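Badham Printed Bed Cover

Last updated: November

The Badham is the light top layer in the Skellireo bedding range, and it's the one we end up recommending to nearly everyone. It's a single layer of printed cotton with a plain hem on three sides and a wider stitched hem at the top. You can use it as a summer cover by itself, throw it over a comforter when the nights cool off, or fold it in thirds across the foot of the bed. We have one at home that has done all three jobs, plus a couple of picnics.

What we love most is how happily it sits with other patterns. Plenty of people buy plain bedding because they're nervous about mixing prints, and we'd gently push you the other way! A warm ground color with big dark flowers looks wonderful over a pale comforter with leaves or ferns on it. The trick, if there is one, is to let one print be busy and close together and the other be large and open. Brown, tan and gray-blue are all easy company for orange. So is cream.
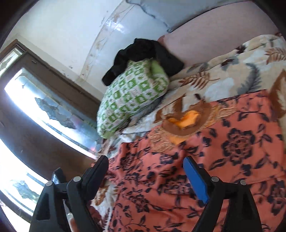 Don't worry about getting it perfectly flat, either. This is a soft cloth and it likes to fall into folds. If you want a neater look, lay the top hem straight first, smooth down toward the foot of the bed, and tuck the sides last. If you don't, just shake it out and let it land where it lands -- we think a bed with a few rumples looks more inviting anyway.

Sizes and fabric

The Badham comes in twin, full and queen. The twin is 74 inches wide, which gives a decent drop on both sides of a standard mattress. The cloth is woven for us by Zesevico, and it gets noticeably softer over the first 4 washes. Colors are warm and deep when new and mellow a little with time.

Each cover is cut separately, so the flowers will fall in slightly different places from one to the next. If you're ordering a pair for twin beds and would like them as close as possible, put a note on the order and we'll go through the shelf.

Washing

Cold water, gentle cycle, with like colors. Wash it alone the first time. Line dry in the shade if you can, or tumble on low and take it out while it's still a touch damp. Iron on the back. If your cover has any embroidery on it, turn it inside out and use a mesh bag -- metallic-look thread snags easily on zippers and hooks.

Goes well with

Segers comforter, all sizes
Segers pillow shams, sold in pairs
Skellireo cotton storage bag

Item number 1201. Ships folded in a cloth wrap, usually within 11 days. Fabric swatches are free, and you can ask for as many prints as you like.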